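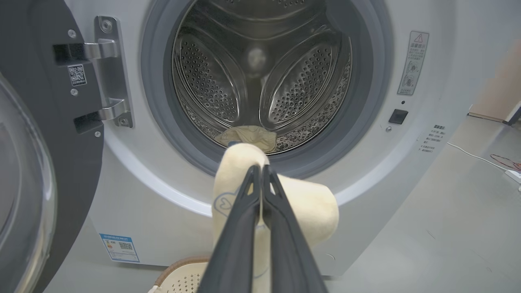

About us

G'day, and thanks for clicking through to the boring page! I'm Florin Surdu and I run Lultell, a website and a very small workshop for people who ride scooters, or are thinking about it, or have one under a tarp in the carport and feel a bit guilty every time they walk past.

I started the site because I was shopping for my first scooter and couldn't get a straight answer on what the thing would cost me to put on the road. Every listing had a price, and then came the on-road costs, the dealer delivery, the rego, the top box I apparently couldn't live without. I drew up a spreadsheet for my own use and a mate from work asked for a copy, then his sister did, and by August I had put the whole lot online with a truly awful orange background. (The orange has gone. I still get emails asking for it back.)

What we do

Mostly we write up scooters. New ones, used ones, petrol, electric, the little 50s you see outside every pizza shop and the bigger ones that will sit on the freeway without feeling like they want to go home. At the moment there are 474 models in the price guide, and each page has the ride-away price, seat height, kerb weight, tank or battery size, and what a normal service costs if you take it to somebody other than me. Seat height gets more clicks than anything else on the site, so if you're on the short side you are in very good company.

The other half is the workshop. We do servicing, tyres, belts and rollers, brake pads, batteries and roadworthy prep. We don't do crash repairs or full engine rebuilds – I've tried, and I'm slow at it, and you'd be better off with a proper engine bloke. I'm happy to give you a couple of names. 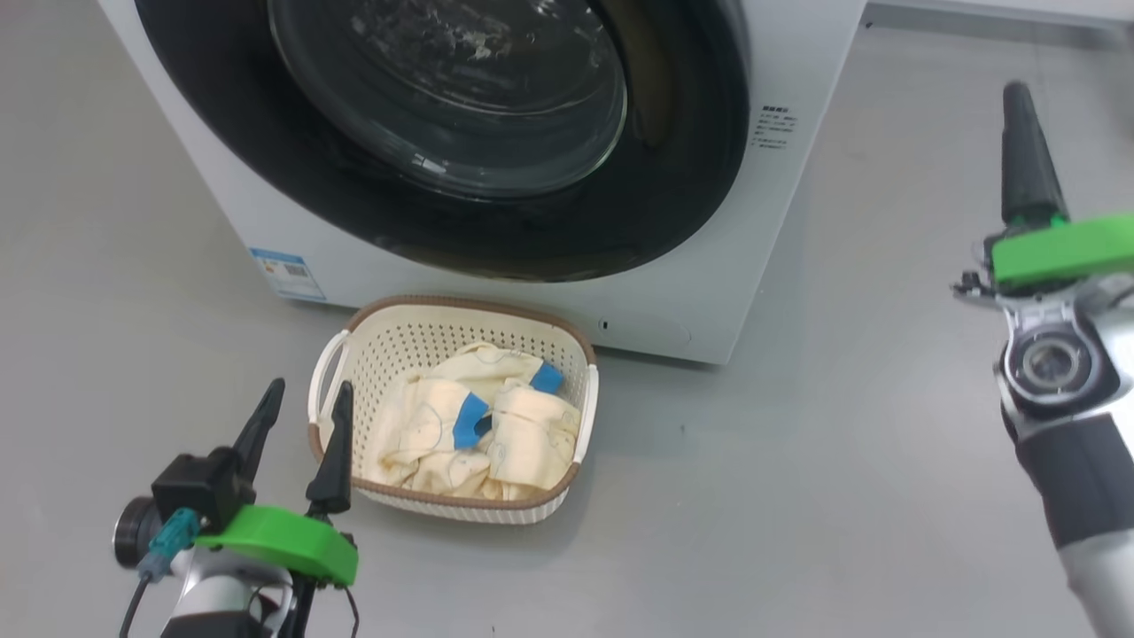 The washing machine, looking steeply down.

Who's here

Me, most days from 8 in the morning. I do the writing and the front counter and I answer the phone, sometimes with a mouthful of toast. There are 2 mechanics out the back who have asked very politely to be left off the website, so I'll just say they're both better on the tools than I am and one of them rides a Vesus two-stroke that you'll hear before you see.

We also have a bunch of readers who send in what they paid for their scooter, and where, and how the dealer treated them. So far that's 3,441 price reports, and I've read every one. If you've just bought something, please send yours in! A photo of the invoice with your name and address covered up is perfect, but a plain email is fine too.

How we make our money

People ask this a lot and fair enough. The workshop pays the rent. The site carries a few ads, which you can see down the right-hand side, and Bangash, who sell helmets and gloves, sponsor the newsletter. They get a box at the top with their logo in it. They don't see reviews before they go up, and I gave one of their helmets a fairly cranky write-up last winter because the visor fogged at every set of lights.

I pay for my own scooters. When a dealer lends us one for a test I say so in the first paragraph, and it goes back with a full tank.

The Drisitz ride

Once a month a few of us ride out along Drisitz Road to the bakery and back. It's 36 kilometres there and back, all sealed, no freeway, and we go at the pace of the slowest 50. Learners are very welcome, just bring your permit and wear proper shoes (thongs will get you sent home, sorry). There's no sign-up. Be in the car park by 9 am with some fuel in the tank or a decent charge, and say hello.

Getting in touch

The contact form works best for price corrections and anything to do with the guide. For a workshop booking please ring, as I'm hopeless at checking the form when we're busy. If you're after a tyre, have the size off the sidewall handy when you call.

Parking is around the side. Scooters can come straight up the ramp.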